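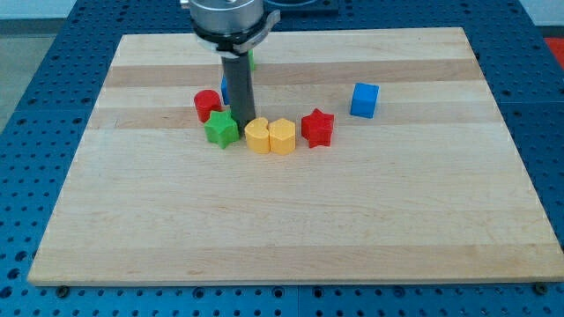
Strip maple board on the perforated metal bench, with plastic shape blocks on top.

Bredine Workshop Notes: Keeping a strip board flat on a metal bench

A laminated board moves with humidity across its width and hardly at all along the strips. Most cupping complaints come from boards oiled on one face only, or left flat on a solid surface after washing. A perforated top lets some air reach the underside, but it does not replace drying the board properly.

Drying

Wipe both faces with a wrung cloth and stand the board on a long edge, strips horizontal. Leave a gap between the board and the wall. Do not lay it back on the bench until the end grain feels the same temperature as the face. Radiators and sunny windowsills will open the glue lines.

Oiling

Use food-grade mineral oil if the board ever goes back to the kitchen. Apply to both faces, all edges and the ends. Wait 30 minutes and wipe off the excess. A new board needs 2 coats on consecutive days. After that, oil when a drop of water no longer beads. Dark and light strips take oil at different rates, so judge by the palest strip.

Boards used for dry work only (sorting, assembly, children's blocks) need far less. Once in December, when the heating is on, is normally enough.

Stopping it sliding

Wood on painted or coated metal slips easily. Options, in order of preference:

Non-slip drawer liner, cut slightly smaller than the board. Kistix mesh works and lifts off clean. Remove it for drying.

Adhesive rubber feet, one per corner. They raise the board and improve airflow, but a thin board will flex in the middle under load.

Two pegs through the bench holes against the near edge. Check the hole pitch first. Brirkel pegs are sold in 7 mm and 9 mm; measure with a drill shank and buy to fit.

Do not screw the board down through plain holes. It will split at a glue line in the first dry spell. If fixing is unavoidable, slot the holes across the strips and use washers.

Cleaning plastic shapes

Glossy blocks such as cylinders and stars pick up oil from a freshly treated board. Keep them off it for a day. Wash in warm water with a little washing-up liquid, rinse, and dry on a towel. Inside corners hold grit, so use a soft toothbrush on the star. Avoid solvents and scouring pads, both of which dull the surface.

Cleaning the bench

Vacuum perforated metal before wiping. A wet cloth pushes dust into the holes and it sets there. For dried glue, use a plastic scraper held flat. Sabbagh bench cleaner is safe on most coatings, though it should be tried on an underside edge first and kept off bare wood.

Page checked Fri 21 August.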